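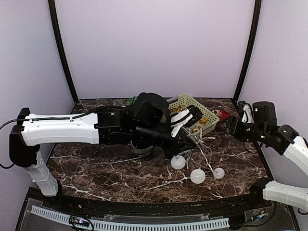 Dear all at Barua,

5th December

Your grant has carried us through since June, and I'm very glad to say the decorations strand of the Flemska project is now well under way. We have held eight sorting and dressing sessions out of the nine planned, and the last is booked at Irno.

Most of the effort has gone into the small things, the gold pieces especially, which live in a plastic basket and always seem to need one more look through! The greenery has been a pleasure too, and we've settled on plain white balls for it.

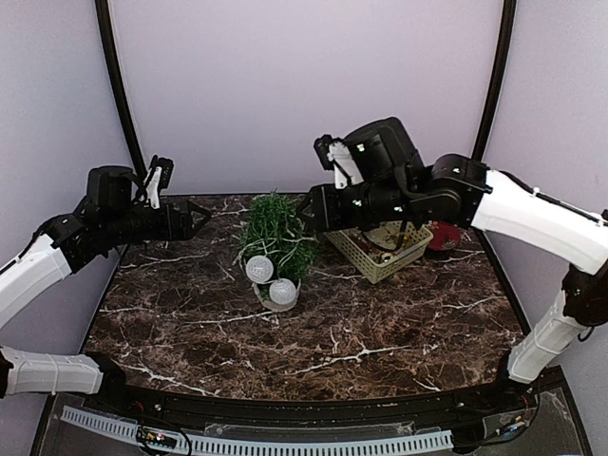 *Artificial plant with two white textured balls, and the basket next to it.*

We have spent a little less than expected on baskets and would love, with your blessing, to put the difference towards five more plants for Vukow. The receipts will follow with the final report.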